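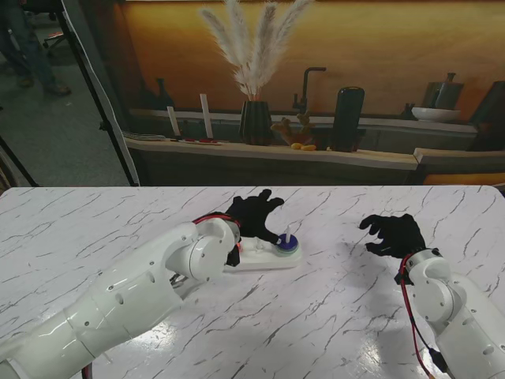

Figure 2. Ring-and-peg item on the marble-patterned table, with one blue ring at the base. The printed kitchen backdrop stands behind the far edge.

3.2 Object set and table setting

The stacking items were drawn from the Femaden subset of the Brira household object list, which groups small goods by the kind of fit they require: open placement, nesting, threading and closure. Ring-and-peg toys belong to the threading group. Each consists of a base, an upright peg and one or more rings with a central hole. The item in Figure 2 has a flat white rectangular base and a thin white peg, and the blue ring is a disk wide enough to hide the middle of the base when seated. We retained this item in all sessions as the reference for the threading group.

Threading items differ from nesting items in where the error shows. A nested cup that is off center leans, and the lean can be read from any side. A ring that is off center at the top of the peg simply rests on the tip or falls, while a ring that has passed the tip is constrained for the rest of its travel. The final state is therefore close to binary. We score it in two parts: whether the peg passes through the hole, and whether the underside of the ring lies flat against the base. A ring that is threaded but tilted is scored as incomplete. Earlier protocols, including Chuang, accept any ring that remains on the peg, and scores from the two schemes should not be compared directly.

Two surfaces were used. The first was a matte gray board, kept for continuity with the pilot. The second was the marble-patterned table in Figure 2, whose glossy top carries thin gray and black veins on white. The second surface is the harder of the two for visual annotation. A white base on a white ground offers little contrast along its long edges, and the veins produce short dark segments of similar length to the shadow line beneath the base. Glare on the near part of the table adds bright patches with no fixed relation to the objects. We did not diffuse the lighting or mask the glare, as both are common on kitchen surfaces.

The backdrop is a print of a kitchen counter in warm amber tones. It shows a black ribbed vase of pale pampas grass, a dark gooseneck faucet, a branching ornament and a tall black canister, all on a wooden countertop. These are pictured objects and were excluded from the object count. Annotators were instructed to label nothing beyond the far edge of the table. During the March pilot this instruction was missing, and the faucet and the canister were labeled as present in 62 records. Those records were corrected before the analysis in Section 4.

The full set contains 2,917 annotated records, of which 600 concern the threading group. Labels were entered in Jisata using a fixed vocabulary. For ring-and-peg items the vocabulary distinguishes base, peg, seated ring, raised ring and free ring. The label "seated" applies to the lowest ring only when no gap is visible between it and the base. Where a hand covered part of the ring, annotators marked the visible portion of the rim and set the occlusion flag; they did not estimate the hidden portion.

Peg visibility was recorded as a separate field. The peg is the narrowest part of the item and, being white, is easily lost against a pale ground. It is most legible where it rises from the ring, with the blue surface directly around its foot. For this reason the peg foot, and not the tip, was adopted as the reference point for position measurements. The choice has a cost when no ring is seated, in which case the foot must be located on the white base alone. Records of that kind were assigned to a second annotator, and disagreements were resolved by joint review.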